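1/ Teardown of an old office tower from the Allotton clearance lot. Goal: a quiet file server. Budget is $155, parts included.

2/ CPU and both memory sticks came out first. The old processor is going to a Plimemo box that needs a spare. Socket pads checked under a lamp at 84x, no pitting.

3/ Cable routing is the part I dislike. Factory bundle, one fat run from the SATA end, under the memory slots, then down the side of the case.
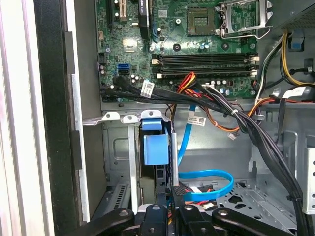
Side panel off. Green board, empty socket, two empty memory slots, harness still zip-tied.

4/ Plan: snip the tie, split data from power, send power behind the drive cage. Leave the barcode label on until I've copied the number down.

5/ Board has one blue SATA port and one black by the edge. Manual lists different speeds for them. System disk goes on the faster one.

6/ Fan is a Gilani, 17 dB on the spec sheet. The Lusta I pulled from the last build claimed the same and was clearly louder at idle.

7/ Power supply is rated 180 W. Fine for two disks and no graphics card.

8/ Next post after the memory arrives. Does anyone have the front panel pinout for this board?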